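Gilter demo collection: your questions

14 shares | 3 comments

I get the same emails every time we open a new round, so I'm putting my answers in one place. I'm Randi Lindholm and I run demo collection for Gilter, mostly from a desk with too many mugs on it.

What counts as a demo?
One full try at one task, start to finish. You drive the simulated arm, it does the thing (or doesn't!), you hit save. We have 623 in the block set so far and I'd love a lot more before August is over.

Do I need a real robot?
Nope. Everything in this round happens in the simulator. If you can run Wakum on your laptop you're set.

How long does a session take?
Plan on 40 minutes. Most people get through 8 demos in that time once their hands settle down, and the first couple are always slow.

Should I delete the ones I mess up?
Please don't! Mark them as failed and leave them in. A fumbled grasp is useful to us, and I sort them out later in Temex anyway.

Does my grip have to be perfect?
No, but make it deliberate. Bring the fingers in from both sides, close until they touch, wait a beat, then move. 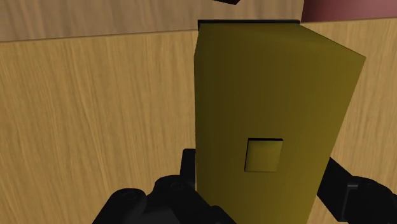 I'd also like some variety. If you always come at the block from the same angle, the model learns that one angle and falls apart on everything else, so turn the wrist a bit between tries, grab higher, grab lower, whatever feels different from the last one.

Can I use a game controller?
Yes, any of the 4 on the Öberg list. Keyboard works too, though the motion comes out kind of jerky and I'll probably ask you to redo a few.

When do you check uploads?
Thursday, usually before lunch. If yours isn't showing by then, send me the session name and I'll go digging.

3 comments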